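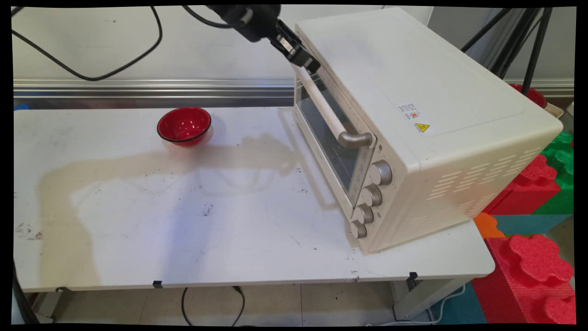

Foro > Pequeños electrodomésticos > Hornos de sobremesa

Tema: Horno crema de cuatro mandos, ¿vale lo que piden?

pantuflas_32
Buenas. Llevo un par de semanas dándole vueltas al Gromham de sobremesa, el color crema con la barra larga en la puerta y los cuatro mandos plateados en columna. En la tienda me lo pintan como si sustituyera al horno grande, a la freidora de aire y a la tostadora. Me cuesta creerlo. ¿Alguien lo tiene en casa y lo usa de verdad? No me sirven reseñas de gente que lo recibió ayer y le pone cinco estrellas porque la caja venía bien cerrada.

mdelgadillo
Lo tengo desde septiembre. Tuesta bien, gratina bien, y para una pizza pequeña cumple. Sustituir al horno grande, ni de lejos. Metí un pollo entero y salió negro por arriba y rosa junto al hueso. Lo terminé en el otro.

Lo de la freidora de aire es marketing. Las patatas quedan como patatas al horno.

Roos Van der Linden
Discrepo un poco. Yo hago pollo casi todos los domingos, eso sí, abierto por la mitad y en la posición baja. El truco es no fiarse del mando de temperatura. Con un termómetro de horno barato vi que al poner 200 marcaba 181. Desde que lo corrijo no se me ha quemado nada.

mdelgadillo
O sea, que hay que comprar un termómetro aparte para saber a cuánto está un horno que no es precisamente barato. Pues vaya defensa.

Roos Van der Linden
No lo defiendo, cuento cómo lo uso. El de mi madre, empotrado y carísimo, también miente.

tostada_fria
A mí lo que me echa para atrás son los cuatro mandos. Moleteados, plateados, muy bonitos en la foto. ¿Y la grasa que se mete en las ranuras? Tuve un Berkby con mandos parecidos y al año los limpiaba con un cepillo de dientes. El color crema tampoco ayuda. A ver quién lo mantiene así en una cocina donde se fríe.

pantuflas_32
Eso también me preocupa. Y el tirador, ¿se calienta? Es del mismo crema que el cuerpo y remata en una pieza de metal en el extremo. No me gustaría descubrir a media cena que el metal quema.

mdelgadillo
La barra se pone tibia. La pieza metálica no la toques después de un asado largo. Se coge por el centro y ya está.

Ferranet
Antes de mirar recetas, mirad dónde lo vais a poner. La rejilla de ventilación va en la parte baja del lateral, varias filas de ranuras. Si lo encajonáis entre la nevera y la pared, tapáis justo por donde respira. En el mismo lateral, más arriba, lleva la etiqueta de características y una pegatina amarilla de advertencia. La gente la arranca porque queda fea. Dejadla donde está.

tostada_fria
Eso de que hay que dejarle sitio lo dicen todos los fabricantes para cubrirse. El mío estaba pegado a los azulejos y nunca pasó nada.

Ferranet
Hasta que pasa. He cambiado más de una encimera hinchada por el canto. Y no hablo de milímetros: el manual del mío pedía un palmo libre a cada lado. Leed el vuestro, no el mío.

luzdetarde
Me meto porque mi pregunta va más por la mesa que por el horno. ¿Lo tenéis sobre una mesa blanca? Yo puse el mío en una blanca, lisa, de la marca Tidico, y al poco me salió una mancha beis que no se va. No es un cerco redondo, es como una banda irregular, medio transparente. Va desde donde dejo un bol rojo hasta el horno y sigue por el lado izquierdo. Además está llena de marquitas oscuras y puntitos. ¿Es del calor? He probado con lavavajillas y con bicarbonato.

mdelgadillo
Del calor no creo. El calor amarillea debajo y alrededor, no te dibuja un camino hasta un bol. Suena a algo derramado que se secó: té, caldo, aceite.

Roos Van der Linden
O a un producto de limpieza mal aclarado. Me pasó con un abrillantador, dejó una película que de frente ni se veía y de lado parecía sucia. Alcohol en un paño, probando antes en una esquina.

luzdetarde
Probé con alcohol anoche. Se ha ido una parte, la de la izquierda. La que está cerca del horno sigue casi igual, así que lo del calor no lo descarto.

Ferranet
Puede ser las dos cosas, una película de grasa que luego se ha cocido un poco. Las marquitas oscuras serán roces de arrastrar cosas. Prueba una esponja de melamina, flojito, que quita brillo. Y levanta el horno para moverlo, por favor.

tostada_fria
La melamina se carga la superficie. Yo ni la acercaría.

Ferranet
Flojito, he dicho.

pantuflas_32
Vuelvo a lo mío, que nos hemos ido a la mesa. Pesa mucho, ¿no? El mío iría sobre una mesa de canto fino y no sé si la quiero cargar con eso. Y el enchufe lo tengo abajo, con el cable tendría que caer por detrás hacia el suelo.

mdelgadillo
Se mueve entre dos sin problema. Yo solo lo muevo y protesto. Lo del cable colgando no me gusta nada si hay niños o perro. Sujétalo a la pata. Y nada de regleta compartida con el hervidor.

Roos Van der Linden
Estoy de acuerdo en lo del cable. En lo otro, una mesa decente lo aguanta. Si cojea al cortar pan, entonces no.

pantuflas_32
Cojea un poco.

Roos Van der Linden
Pues arregla la mesa primero.

luzdetarde
¿Y el Van Damme? Lo vi de oferta, con dos mandos menos y puerta parecida.

tostada_fria
Mi cuñada lo devolvió a los 6 días. La puerta no cerraba bien por un lado. Igual le tocó uno malo, pero en el foro hay unos 32 mensajes con la misma queja, búscalo.

mdelgadillo
También hay 1000 mensajes quejándose del Gromham, si nos ponemos así. La gente contenta no escribe.

pantuflas_32
Bueno, de momento no lo compro. Voy a calzar la mesa, a medir el hueco con el palmo que dice Ferranet y a esperar a que baje. Si alguien lo tiene desde hace más de un año, que cuente cómo están los mandos y si el crema sigue siendo crema.

luzdetarde
Actualizo lo de la mancha — con la melamina ha salido otro trozo y, sí, ahí brilla menos. Tostada tenía razón. Le pondré una bandeja encima.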